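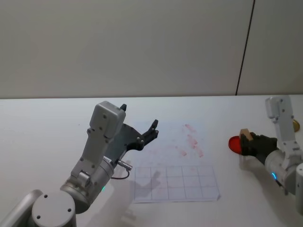 Two-arm bench at Grenside, green light on the left wrist, blue on the right

Help us write a plainer rule book for shared robot benches

Shares 18 | Comments 10

We're looking for 14 people to spend a morning with us in February, reading our draft good practice guide and telling us, kindly or otherwise, where it loses you. You don't need any background in robotics. If you've worked a till, a lathe or a school kitchen, you already know plenty about rules that read well and work badly, and we'd love to have you along!

You'll watch a short task, go through the sections on indicator lights, cable slack and reach limits, and mark up your own copy -- pencils and a decent lunch are on us.
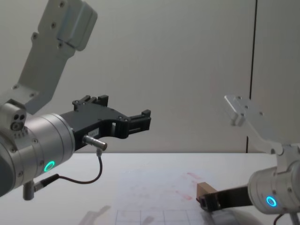 Both grippers over the work surface, with a small box held at the tip of the right one

We start at 9:30 am at the Hondgate end of the building, and each person receives $254 for their time. To put your name down, write to the Bunnag project desk at Grenside and let us know about any access needs.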